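Skript zur dritten Sitzung, Fahrzeugkonzepte und Exterieurdesign. Ich habe beim Abtippen ein paar Sachen ergänzt, die ich im Hörsaal vergessen hatte, also bitte nicht nur die eigene Mitschrift lernen!

# Vom Messestand zum Serienauto: die Kompaktstudie Drareo

Letztes Mal waren wir bei den großen Limousinen, jetzt geht es ein paar Klassen nach unten. Ich mag kleine Autos, das habt ihr vermutlich schon gemerkt, und der Drareo von Hilora ist für mich ein richtig dankbares Lehrstück. Die Studie war ein Viertürer mit Steilheck, sehr kurzen Überhängen und Rädern, die für so ein Auto eigentlich zwei Nummern zu groß waren. In die Serie kam er dann als Gendex, und wer beide nebeneinander sieht, muss erst mal suchen, was übrig geblieben ist.

## 1. Was eine Studie leisten soll

Eine Studie muss nicht fahren können. Viele sind reine Standmodelle, manche haben einen kleinen Elektroantrieb, damit man sie auf die Bühne rollen lassen kann (Schritttempo, mehr ist da nicht drin). Türgriffe fehlen gern ganz, Außenspiegel werden durch winzige Kameras ersetzt, und das Glas ist oft so dunkel getönt, dass man vom Innenraum nichts mitbekommt. Der Drareo hatte genau 2 Sitze, obwohl er vier Türen besaß, die Rückbank war schlicht nicht gebaut worden.

Trotzdem erzählt so ein Modell viel über den Hersteller. Es zeigt, welche Formensprache gerade ausprobiert wird, und es testet, wie das Publikum reagiert. Bei Hilora war das die hohe Gürtellinie mit dem Knick hinter der B-Säule. Der Knick kam an, die Front eher nicht.

## 2. Proportionen zuerst

Bevor ihr über Scheinwerfer redet, schaut euch bitte immer die Seitenansicht an. Ich gehe in dieser Reihenfolge vor:

- Radstand im Verhältnis zur Gesamtlänge
- Überhang vorn und hinten
- Dachlinie und ihr höchster Punkt
- Verhältnis von Glas zu Blech
- Radgröße und Füllung der Radhäuser

Beim Drareo liegt der höchste Punkt des Daches weit vorn, fast über der Vordersitzlehne. Das macht ihn sprungbereit, kostet aber hinten Kopffreiheit, und genau daran hat sich die Serienentwicklung dann abgearbeitet. Beim Gendex wandert der Punkt nach hinten und das Auto wirkt sofort braver. Schade eigentlich, aber mit Kindersitz auf der Rückbank sieht man das vermutlich anders!

In der Übung zeichnet ihr die Seitenansicht ohne jedes Detail, nur Räder, Bodenlinie und Silhouette. 20 Minuten, länger bitte nicht. Wer dann noch Zeit hat, fängt nicht an zu schraffieren, sondern macht eine zweite Variante mit verschobener Dachlinie.

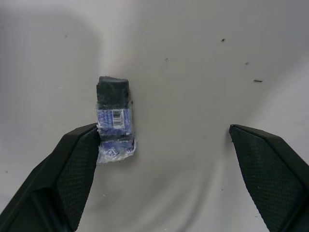
## 3. Das Gesicht

Jetzt also die Front. Der Drareo trug einen schmalen Schlitz über die ganze Breite, darunter einen riesigen Lufteinlass, der bis fast an die Bodenkante reichte. Ich fand das damals schon übertrieben und finde es heute noch schlimmer, aber Geschmack ist kein Prüfungskriterium. Prüfungsrelevant ist die Frage, warum so etwas in der Serie verschwindet. Denkt dabei an Fußgängerschutz, an die Höhe der Stoßfänger, an die vorgeschriebene Lage der Leuchten und daran, dass irgendwo ein Kennzeichen hinmuss. Letzteres wird in Entwürfen erstaunlich oft vergessen, auch in euren.

Der Gendex bekam zwei getrennte Scheinwerfer, eine dünne Zierleiste als Rest der alten Idee und einen deutlich kleineren Einlass. Aus der Nähe wirkt das ordentlich, aus 10 Metern Entfernung erkennt man die Marke leider nicht mehr. Probiert das mal auf dem Parkplatz mit anderen Autos aus, es ist eine sehr gute Schule fürs Auge.

## 4. Zum Vergleich: Prendergast

Die kleinere Firma Prendergast ging den umgekehrten Weg und zeigte eine Studie, die praktisch schon das Serienauto war, nur mit größeren Felgen und einer Sonderlackierung in mattem Kupfer. Das ist billiger und ehrlicher, auf dem Messestand aber auch ziemlich langweilig. In der Diskussion kam die Frage, ob man so etwas überhaupt noch Studie nennen darf. Ich sage ja, mit Bauchschmerzen: solange das Auto nicht bestellbar ist und noch Formänderungen offen sind, passt der Begriff.

Merkt euch für die Klausur bitte die Unterscheidung zwischen Designstudie, seriennaher Studie und Technikträger. Der Technikträger sieht oft völlig unscheinbar aus, weil das Interessante unter dem Blech steckt.

## Bis zur nächsten Sitzung

1. Seitenansicht von Drareo und Gendex im gleichen Maßstab zeichnen, Räder übereinanderlegen.
2. Drei Unterschiede benennen und jeweils einen plausiblen technischen Grund dazuschreiben.
3. Kapitel 9 im Reader lesen, den Abschnitt zur Aerodynamik könnt ihr erst mal überspringen.

Abgabe auf Papier, gern auch mit Kaffeefleck. Die Blätter vom letzten Mal liegen in der Ablage vor dem Zeichensaal, und wer im Juni die mündliche Prüfung machen will, trägt sich bitte in die Liste an der Tür ein.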